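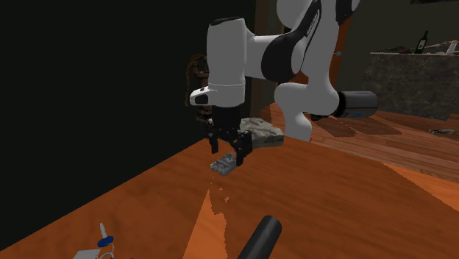
DIARY

Journal > Ride-Alongs and Scanner Notes > Spring

4/26/23 – by the Votham night desk

Up until past 2 a.m. with the scanner on. A car ran from a traffic stop at the Bretordale exit and went north on Route 466 with two deputies behind it. They called out 90 mph, then 95, then backed off at the school zone. I wrote the times on the back of the gas bill and will have to copy them over.

The car was found at mile marker 11 in a drainage ditch, lights still on. The driver was gone. They had a dog out within the hour and picked him up behind the Mansour feed store at 1:40. No injuries on either side.

I drove out there after breakfast. There were tire marks across both lanes and a section of fence down. The man at the store said the fence would cost him 2000 dollars and he did not expect to see any of it. He had the same trouble last November – a different car, same curve.

Called the sheriff's office twice. The second time they read me the charges, 6 in all, and said the report would be ready tomorrow. I need to ask why the spike strips were not put down at Firent Bridge.

Filed the short version before lunch. Slept until four.

Last updated: same day, evening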